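首页 新闻 巡演 唱片 场地 投稿 联系我们

Nustilent 十一月在 Evthorpe 加演,Vlček 乐队担任嘉宾

器乐摇滚乐队 Nustilent 确认,将在十一月巡演的末尾加一场 Evthorpe 的演出,地点是 Rirgate 音乐厅。这是乐队发行新专辑之后第一次到这座城市。暖场嘉宾是 Vlček 乐队,他们从巡演中段开始随队,原定在上一站结束后返程,现在行程顺延到 Evthorpe。

加演的消息由 Rirgate 的节目负责人 Edeltraud Sauerland 公布。她说,场地原本在那个晚上排了一场合唱团的内部排练,双方协商之后,排练挪到了楼上的小厅,大厅空了出来。“我们跟乐队的经纪方谈了很久,一直卡在运输上,”她说,“他们的键盘架和鼓都很占地方,货车要从前一个城市连夜开过来。后来他们决定提前一晚出发,事情就定了。”

Rirgate 大厅这次采用座席和站席混合的布局,设322个座位,另在台前留出站席,站席票共125张。站席区的入口在大厅左侧,和座席区不通,持站席票的观众中途不能换到座席。楼座靠后的几排有立柱,购票页面上已经标出,票价相应低一些。

演出晚上八点开始。Vlček 先上台,中间休息调台,之后是 Nustilent 的完整曲目。全场预计两个多小时。

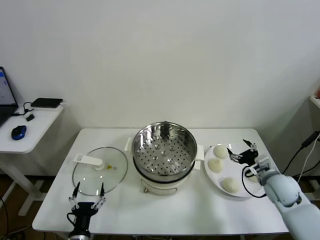
已经买了前一站的票,能换成 Evthorpe 这一场吗?

两站的票由不同的票务系统售出,不能直接换。想改到 Evthorpe 的观众需要先在原购票处办理退票,再到 Rirgate 的售票页面重新购买。前一站主办方允许退票的截止时间以该站公告为准,Rirgate 这边不代收,也不预留座位。

乐队方面没有为加演单独准备曲目单。鼓手 Vojtěch Krajčí 在电话里说,巡演走到这个阶段,曲目已经比较固定,开场和收尾不会动,中间的部分每晚换一两首。“新专辑里有一首我们到现在还没有在台上演过,因为里面的弦乐段落是叠录出来的,”他说,“在 Evthorpe 能不能演,要看当天试音。Vlček 的小提琴手愿意上来帮忙,我们在路上练过几次,有时候行,有时候速度会跑。”

新专辑一共收录八首曲子,最长的一首占了黑胶唱片的大半面。和前作相比,吉他的比重减少,风琴和低音单簧管的声部更靠前。录音主要在乐队自己的排练室完成,鼓的部分另外找了一个挑高较大的房间来录。Krajčí 说,他们最早的想法是全部同期录音,试了一段时间以后放弃了,因为风琴漏音太严重,混音时没有办法处理。最后保留下来的同期录音只有专辑末尾的一首,里面可以听到踏板的响动。

巡演版本和唱片有一些差别。唱片里由低音单簧管演奏的旋律,现场多半交给贝斯;几首曲子之间改成连奏,不停下来调音。看过前几站的观众反映,中段的音量比较大,站在前面的人最好自备耳塞。Rirgate 的寄存处当晚也会出售一次性耳塞,只收现金。

嘉宾 Vlček 是一支编制很小的乐队,以小提琴、原声吉他和手风琴为主,偶尔有人声。他们的曲子多取材于舞曲,但拍子常常是改过的,跳起来并不方便。乐队成立以来主要在小酒馆和学校礼堂演出,Rirgate 的大厅对他们来说算是比较大的场地。Sauerland 说,场地方面为他们准备了另一套收音方案,手风琴用两支话筒,小提琴尽量不用拾音器。“大厅的回声比较长,这对 Nustilent 是个麻烦,对 Vlček 倒是好事,”她说。

为了控制回声,Rirgate 会在两侧墙面挂上厚幕布。这套幕布是上一个演出季添置的,平时用于讲座和朗诵,摇滚演出用得不多。音响师会在下午先给 Nustilent 试音,再给 Vlček 试音,开演时顺序相反,Vlček 试完之后台上的东西就不再移动。试音期间大厅不开放,前厅的咖啡座照常营业。 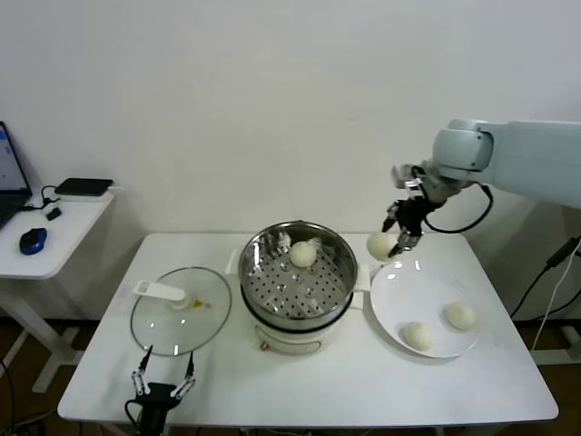

本页最后修改:十一月

售票已经开始。座席票分为池座和楼座两档,站席票只有一档。学生和本地居民卡持有者购买楼座票有折扣,折扣不能用于站席。网上购票每单限购数量在付款页面上显示,超过的部分系统会自动取消。不方便在网上购票的观众可以到 Rirgate 的票房窗口购买,窗口在场馆正门右手边,演出当天一直开到嘉宾上台为止。

电子票可以在手机上出示,也可以打印。Sauerland 提醒,上个演出季有不少观众在门口才发现手机没电,工作人员只能一个一个核对姓名,队伍一直排到街对面。这次场地安排了单独的核对台,凭购票时填写的邮箱和有照片的证件可以补领入场凭证。转让给他人的票请在系统里改名,改名不收费,开演当天中午以后不能再改。

入场从开演前一小时开始。大件背包和雨伞需要寄存,寄存处在地下一层,走楼梯或乘电梯都可以到。带专业摄影器材的观众需要事先获得许可,用手机拍照没有限制,但请关掉闪光灯。乐队要求演出最后一首曲子时不要录像,舞台上会有提示。Krajčí 解释说,那首曲子还在改,每一站都不太一样,他们不希望半成品到处流传。

使用轮椅的观众和陪同人员请提前与票房联系,池座后排有专门的位置。从停车场到正门有一段石板路,雨天比较滑,场地的侧门有坡道,需要走侧门的观众可以在到达前打电话,工作人员会出来开门。站席区没有座椅,也没有可以靠的栏杆,不建议带年纪小的孩子进入。

交通方面,Evthorpe 市中心的几条公交线路都在 Rirgate 附近设站,散场以后还有车,但间隔比白天长。火车站到场馆步行不算远,沿着河边走比走大路安静,路灯也够。河边的步道有一段正在换铺地砖,需要绕到桥的另一侧,绕行的指示牌不太显眼。开车的观众可以使用场馆后面的停车场,车位不多,停满以后只能去市场下面的地下车库,那里夜间会关闸,取车要赶在关闸之前。

唱片和衣服在前厅销售。Nustilent 的摊位有新专辑的黑胶和激光唱片两种版本,早期的一张迷你专辑也有重新压制的少量库存,只在现场出售,不在网店上架。Vlček 目前没有正式发行的专辑,他们会带一些自己录制的磁带,封套是手工印的。两支乐队散场后都会到前厅待一会儿,签名的时间视装车的进度而定。

这是 Nustilent 第二次在 Rirgate 演出。上一次他们是作为别人的嘉宾来的,当时大厅还没有翻修,舞台比现在低,后排几乎看不到鼓。Krajčí 对那次演出印象最深的是后台的暖气:“试音的时候太热,把乐器搬上台又太冷,风琴一整晚都在跑音。我们前半场一直在想办法,后来干脆把音准有问题的那几个键绕过去了。”翻修以后,后台和舞台之间加了一道隔门,温度差得没有那么多。

Rirgate 的翻修分阶段进行,大厅和前厅已经完工,楼上的小厅还在更换地板,一部分已经可以使用。Sauerland 说,加演当晚合唱团在小厅排练,两边的声音会不会互相影响,他们专门测试过。大厅开到演出音量时,小厅能听到低频,合唱团表示可以接受,并且把需要安静练习的部分安排在开演之前。反过来,大厅里听不到楼上的声音。

今年秋季以来,Rirgate 的节目单比往年排得密。除了本地乐团的固定演出,还增加了几场巡演乐队的晚间专场。Sauerland 承认,器乐摇滚在 Evthorpe 的观众人数不容易估计,上一场同类型的演出来了大概半场人,再上一场却提前售完。她认为这和宣传有关,也和天气有关。“十一月下雨,很多人到了傍晚才决定出不出门,”她说,“所以我们把票房窗口开得晚一些。”

场地还在考虑把这场演出录下来。录音由 Rirgate 自己的音响组负责,用途尚未确定,可能作为乐队的资料保存,也可能挑一部分放到本地电台的夜间音乐节目里。Krajčí 表示乐队同意录音,但播出哪些曲子要等听过以后再说。Vlček 方面已经同意播出他们的全部曲目,条件是手风琴的音量不能压得太低。

关于巡演是否还会继续加场,乐队的回答是今年不会。Evthorpe 之后他们会休息一段时间,吉他手要处理手腕的旧伤,风琴也要送去检修。明年春天可能会有几个户外音乐节的邀请,目前都没有签约。Krajčí 说,他个人更愿意先把那首还没改完的曲子录出来,再谈演出的事。

Vlček 在 Evthorpe 的演出之后会再留一晚,参加本地一家乐器行举办的小型交流活动,内容是手风琴的维护和简单的舞曲伴奏。活动免费,需要报名,自带乐器的人优先。报名表放在乐器行的柜台上,Rirgate 的票房窗口也可以代领。乐器行的场地在二楼,没有电梯,门口可以临时卸乐器,不能长时间停车。

退票政策与 Rirgate 的其他演出相同。如果演出取消,票款按原支付方式退回,服务费一并退还;如果演出延期,原票自动有效,不能参加新场次的观众可以在公告发布后申请退款。嘉宾变更不作为退票理由。在窗口用现金买票的观众请保留票根,没有票根无法办理。

票房窗口在非演出日的下午也营业,遇到学校包场时会提前关闭,前往之前可以先看场馆门口的告示。座席票目前两档都有余票,池座中间的位置剩得不多,站席票卖得比座席快。Rirgate 表示,站席售完以后不会追加,厅内的消防通道宽度是按现在的布局核定的,没有再加人的余地。

演出当晚的前后台时间安排会在场馆门厅的屏幕上滚动显示,包括嘉宾上台、休息和 Nustilent 开始的时间。迟到的观众要等到曲目间隙才能进入座席区,由于 Nustilent 有几首曲子是连奏,等待的时间可能比较长。站席区不受这个限制,可以随时从左侧入口进入。前厅的咖啡座在休息期间供应热饮和三明治,饮料可以带进站席区,座席区只允许带水。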